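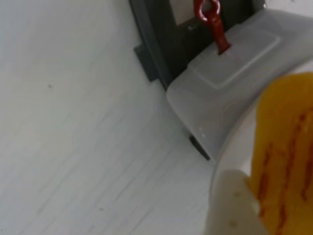

I have a confession: I love a pale tabletop. I know, I know, every crumb shows! My sister-in-law thinks I'm nuts. She went with a nearly black one from Anholm and swears she hardly ever wipes it (which, well, you can tell once you sit down at it).

But that's my whole case for white with a little gray grain. When there's a speck on it, I see the speck, and I get up and deal with the speck. On our old dark brown table I once found jelly that had been there long enough to need a butter knife. We ate at that thing for 8 years and I don't want to think about it too hard.

People will tell you to buy the real wood, and sure, if you've got $2,000 lying around and you enjoy oiling things. I had kids, glue sticks and a leaky plastic tub of paint water. My neighbor Marichka Bilyk has a gorgeous oak table and she follows you around it with coasters! I can't relax over there, much as I adore her.

Fake grain gets such a bad rap, and I don't see why. It's soft to look at, it breaks up all that plain white, and it hides the tiny scratches while leaving the mess out in the open. Give me that and a damp rag after supper, and you can keep your walnut.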